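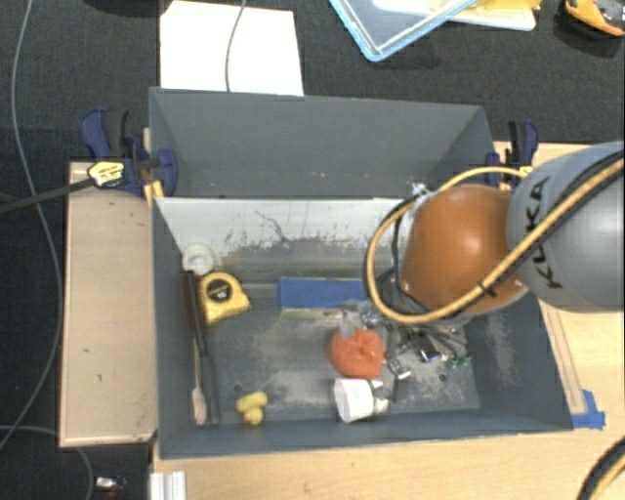 Harnow workshop, notebook 3
Entry date: 2022-07-04
Entered by: S. Stamatopoulos
Present: V. Kravets, A. Öberg (morning only)

Subject: review of the grey metal bins and the mixed small items kept for bench work.

The review was requested by Mr Achterberg after the last stock check, in which several items were recorded under more than one name. Its purpose is to settle the wording of the list and to record the state of the bins before any decision on replacement.

Condition of the front bin. The inside is visibly worn. The back inner wall is whitish along the upper part, with scratches and dark specks, and the grey begins lower down along an uneven line. The floor of the bin is blue-grey with pale scuffed patches. There is a small dark round hole at the lower left and another at the lower right. The 73 record card for this bin makes no mention of holes, and Mr Öberg will compare it with the supplier's drawing from Mimar before the card is amended.

Agreed names for the list:
Tape measure, yellow, round black label. Previously entered twice, once as "tape" and once as "rule". "Tape" alone is no longer to be used.
Roll, white, ring-shaped. To stay under this name until the material has been checked at the store.
Long-handled tool, handle reddish-brown and black. Mr Kravets proposed a fuller name. Deferred.
Slender tool with pale tan end. Entered as "brush, query".
Toy, yellow, duck-shaped, small. Formerly "bath item" on the Flondden list. The new name was accepted without discussion.

A dark grey rod-like piece was very nearly missed when the contents were read out, as it is close in colour to the floor of the bin. Mr Kravets asks that dark pieces be read out first in future – the light and yellow ones are not overlooked. This is adopted as the rule for all further checks.

Wear and replacement. Mr Söderlund has a quotation from Vik for new bins, minimum order 87. The present need does not justify an order of that size. The bins will remain in use and the inside surfaces will be looked at again in November. Until then no repainting is to be carried out. A fresh coat would hide the existing marks, and the comparison with the earlier record would be lost.

Storage. Items are to go back into the cupboard under their agreed names, with the card facing outwards. Loose labels from the previous system are to be handed to Mr Öberg and must not be left in the bins.

Outstanding:
Drawing from Mimar – A. Öberg.
Name for the long-handled tool – V. Kravets, I. Söderlund.
Card for the second grey bin – not started. To be written in the same form as the first.
Copy of the amended list to M. Achterberg once the above are complete.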